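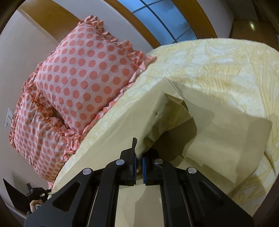 4.2 Cloth and the keeping of the night vigil

The households in Trornska that keep the night vigil do so in February, in the week before the start of the long fast. The order of prayers is taken from a handwritten book, copied from one family to the next, and the copies differ. Of the 13 copies we were allowed to read, most open with a psalm and a litany, and the rest go straight to the litany. None gives any direction about the room. What people do with the bed, the lamp and the cloth is learned by watching older relatives, and it is this unwritten part of the vigil that concerns us in this section.

Earlier work on the region has treated the cloth as a copy of church practice. Angelovski argued that the women who first kept the vigil at home had cleaned and mended for the church at Cullinane, and that they carried its habits back with them. We agree that there is a link, but the argument rests on 2 letters and a sale record, and the letters speak only of altar linen. They say nothing of sickrooms or beds. Our own interviews point to a second source, the laying-out of the dead, which several speakers brought up before we had asked about it.

The cloth is plain. Speakers were firm that it should carry no cross, no lace and no initials. It is laid over the bed of the oldest person in the house, who sits up in a chair for the length of the prayers. At the close of the litany the lower edge is gathered into a fold and raised, and those present say the name of anyone who has died since the last vigil. A fold of cream fabric held at its lower edge is shown in Figure 2. In Skisari the fold is held until every name has been said. In Trornska it is let down after each name and taken up again, so that in a bad year the prayers can run well past midnight.

Speakers gave different accounts of what the raising means. Some called it opening the door. One woman said her grandmother had called it "asking the bed to let go" – a phrase we did not hear from anyone else. Others offered no meaning and were not troubled by the question. Gorazd Angelovski, in a letter to us dated 21 Dec 2018, reads the act as a memory of the shroud. This may be right for the families who also speak of the laying-out, but we would not extend it to Skisari, where the dead are not named in the same part of the prayers.

The custom is kept by fewer people than before. The parish had over 1000 members when the oldest of our speakers were children, and 35 households told us that they had once kept the vigil and had stopped. The reason given most often was that the person who knew the prayers had died and the book had gone to a relative in another town. Two families had begun again from a photocopy. Their practice is taken up in section 4.3.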